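# Thailändisch essen für eine größere Runde - wer war schon im Noiphan?

**Kanyarat Chaimongkol**

Hallo ihr Lieben, ich plane gerade das Geburtstagsessen für meine Mutter und komme nicht so recht weiter. Wir sind eine ziemlich bunte Runde, zwei essen kein Fleisch, meine Tante verträgt keine Erdnüsse, und mein Schwiegervater findet schon Pfeffer abenteuerlich. Im Februar waren wir probehalber im Piten, das Essen war wunderbar, nur mussten wir 670 Meter vom Parkplatz laufen, und das schafft meine Mutter mit ihrem Knie leider nicht mehr. Jetzt hat mir eine Kollegin das Noiphan empfohlen. Kocht man dort auf Wunsch wirklich mild? Und kann man für so eine Gesellschaft vorher ein Menü absprechen, oder bestellt jeder einfach von der Karte? Ich freue mich über jeden Tipp, gern auch über ein ganz anderes Lokal!

**Pongsak Thaweesak**

Liebe Kanyarat, da kann ich dir weiterhelfen, wir haben im Noiphan schon zweimal gefeiert und gehen auch sonst gern hin (viel zu gern, sagt meine Waage). Ruf am besten am Nachmittag an, abends geht in der Küche keiner ans Telefon. Ein Menü kannst du absprechen, das kostete bei uns mehr als 200 Euro für den ganzen Tisch, mit Vorspeisen und Tee, und wir haben noch Reste mit nach Hause genommen.
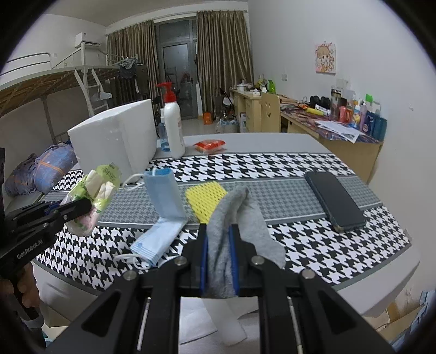 Zur Schärfe: Auf der Karte stehen Stufen von 2 bis 4, aber wenn du freundlich fragst, kochen sie auch ganz ohne Chili. Das Massaman lass wegen der Erdnüsse für deine Tante lieber weg und sag es beim Bestellen ruhig noch einmal extra, mit Allergien sollte man nicht schüchtern sein. Ich selbst nehme fast immer den Fisch mit Limette und viel Knoblauch, und da spritzt es bei mir jedes Mal - wenn du also daheim noch Kaffee und Kuchen reichst, dann leg ruhig etwas Gemustertes auf, so ein schwarz-weißer Hahnentritt wie auf dem Foto verzeiht viel mehr als das gute weiße Leinen. Im Lokal selbst gibt es Papierservietten, und davon reichlich.

Für den Nachtisch würde ich den Klebreis mit Mango gleich mitbestellen, der ist sonst gegen acht gern mal aus. Parken kann man im Hof, von dort geht es ebenerdig hinein.
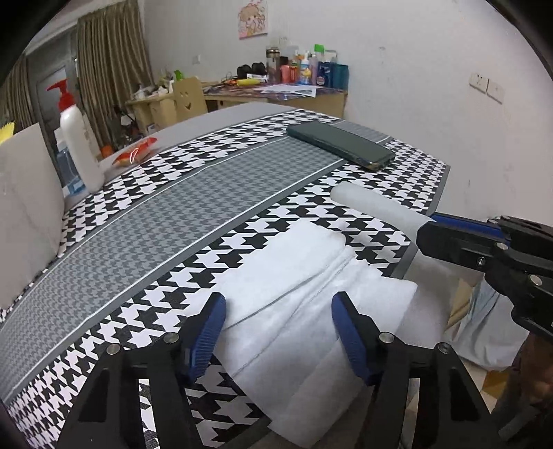
*Weiß und weich gefaltet auf dem Hahnentrittmuster*

**Malik**

Noiphan ist ok, aber laut. Ich würde ins Jasham gehen, da gibt es auch was für den Schwiegervater (Hähnchenspieße, Bratreis, so Sachen). Ob die einen Parkplatz haben, weiß ich nicht, ich komme immer mit dem Rad.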